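Ultow harness cell, Grildale
Monthly inspection checklist with comments
Month: July
Filled in by: Remo Rüegg
Cell state at start: stopped, locked out, air dumped

1. Guarding and stops
Door switch, front: OK
Door switch, rear: OK. Key is stiff. Dry lube only, no grease.
E-stop at panel: OK
E-stop at tray side: OK after retest. First press latched but the lamp stayed off. Bulb replaced.
Floor marking: worn at the rear corner. Repaint when the cell is down for the Jotidetti changeover.

2. Arm
Base bolts, witness marks lined up: OK
Joint covers: OK
Cable dress pack, full travel by hand jog at slow speed: the second clamp had slipped toward the elbow. Moved back and tightened. Check again after 10 shifts.
Home position against the pin: OK
Oil at the wrist: none found

3. Gripper
Finger screws: both sides torqued, paint marks renewed.
Finger faces: light wear, still usable. Change both fingers together, never one side only.
Open and close, 28 cycles with no part: no sticking.
Air line at the wrist: OK, no leak heard at 600 kPa.
Wrist camera window: cleaned with the blue cloth. Do not use shop paper, it leaves lint.

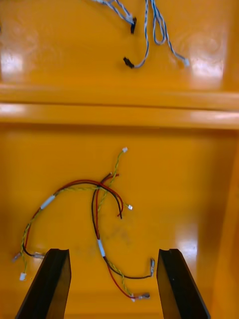

4. Tray and part presentation
Tray fixing and level are checked before any pick is taught again. Fixing screws OK, level OK. Glare is still the main complaint from the night shift, and I agree with it. With the overhead light on, the orange-yellow surface throws white spots near the top of the camera view, one of them close to the small pale gray connector on the upper shelf. The lamp hood should be turned down one notch and the vision check run again before anyone changes the threshold. Striped cables stay on the upper shelf and the red, black and yellow-green harness stays below the ledge. Approach with the fingers wide open and keep them clear of the metal terminals.

Tray surface: wipe at every shift start. Smudge on the lower floor to be tried with the mild cleaner. No solvent.
Ledge: no chips felt by hand.

5. Controller cabinet
Fan filter: dirty, changed. Spare stock is down to 2, order more from Czarnecka.
Door seal: OK
Battery warning: none
Backup of program and tool data: done, saved to the cell folder.

6. Restart
Tools out of the cell, locks off, air back on: yes
Slow run, one full cycle: OK
Full speed: OK

Open items
Lamp hood, vision check after the change: Remo
Dress pack clamp recheck: day shift
Floor marking: with the changeover
Filters: on order request, not yet confirmed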